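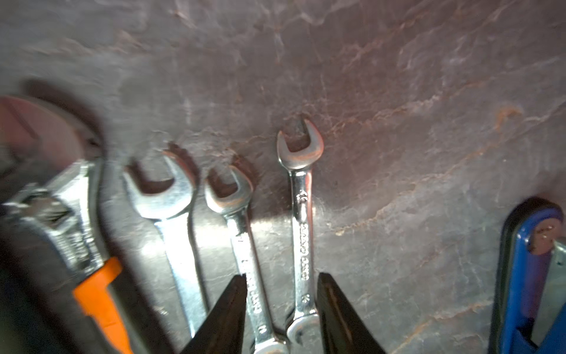 Neltgate held its works open day in December and I went along with Ruoxi Su, who restores the same sort of pre-war three-wheelers I do. The firm makes wheel bearings and hub parts for older vehicles, mostly in small batches, and the site is split between a machine shop, a grinding room and the stores. We were put in the second group, starting at 10.30. Anyone who wanted to try the hub fitting was told to leave their own tools in the car and use what was provided. An adjustable wrench with an orange grip is not what I would pick for an axle nut, but it did for the dust caps and the lock plates, and the proper sockets came out for the rest.

The machine shop was the longest stop. Outer races are turned from bar, sent away for hardening and come back to be ground. Yanling Cao runs the grinding room and took the questions there. She said the commonest complaint they get is a race that sits proud in the hub, and most of those hubs have a burr or old paint left on the shoulder. They will check a hub if you post it in, but the queue before spring is long.

Ruoxi asked about taper rollers as a swap for the old cup and cone type. Neltgate does a conversion under the Zendance name. The inner spacer is 19 mm long as supplied and has to be faced down to suit each axle, so it is no good for anyone without a lathe. The Kong set needs no machining but only fits the later axle. I had bought the wrong one of these two years ago and still have it on the shelf.

Lunch was soup and rolls in the canteen. Parking is tight and the overflow is on grass.

In the afternoon we saw the stores. They list 657 part numbers, of which 358 are kept on the shelf and the others made when enough orders come in. Seals come from Jekau and there has been a delay on the felt ones. The rubber lip type was in stock, so I took two pairs and a tin of grease.

The trade counter took cards but was slow, and it shut at 3 sharp. Bring the old part if you can, as several people were sent home to measure theirs. The next open day is planned for June. Places are booked through the office.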